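Forums > Retro and Indie > Saves and Progress

We use cookies to remember your settings. Accept / Manage

Lost my save in Keltau after the update — any way back?

Faizal Tarigan, 2/17/22

I've been playing Keltau on my old laptop since July and I was so close to finishing the Clillport chapter (253 relics found!). Then the update went in, and now the menu only offers me New Game. I haven't deleted anything, I promise.

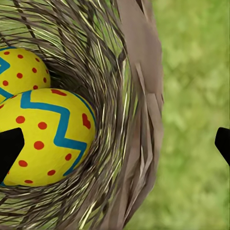 I did look in the Jokora launcher and it says cloud saves are on, but the list under it is blank. Is the old file still sitting somewhere? I really don't fancy doing the harbour maze again.
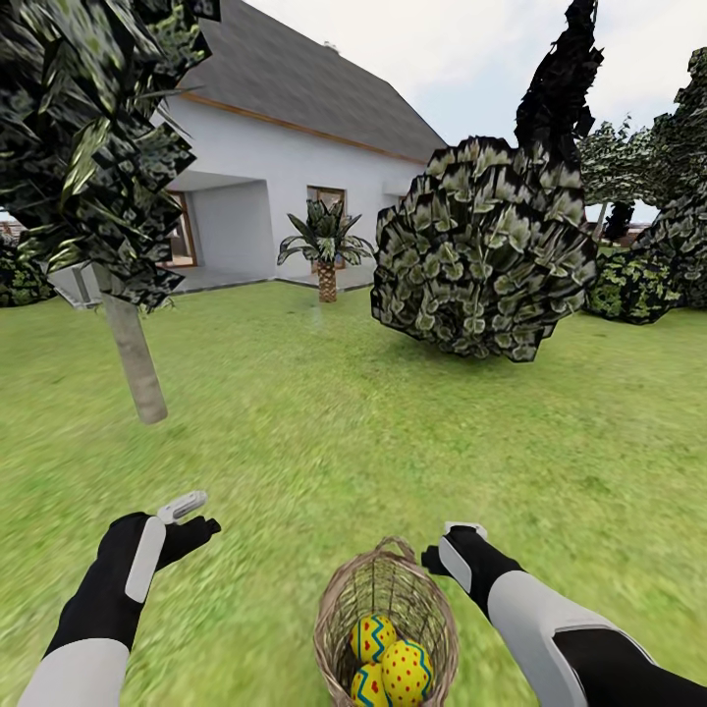 Farah Lumbantobing

Same thing happened to me. Close the launcher completely, go to your Documents folder and look for one called Akbulut — the update makes a new folder and ignores that one. Copy your save across (copy, don't move!) and start the game again. Mine came back with all 1,897 coins.

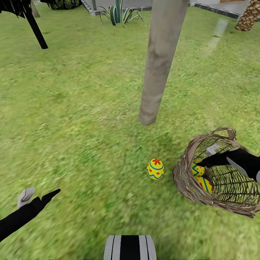
If the Akbulut folder is empty, try searching the whole drive for files ending in .kel and sort them by date. You want the biggest recent one. It can be lying right out in the open and you'll still scroll past it, like that yellow egg on the grass next to the post. Mine was on the desktop, of all places.

pixelmoth3

just start again mate, the maze is quicker second time

Tags: save files, updates, Keltau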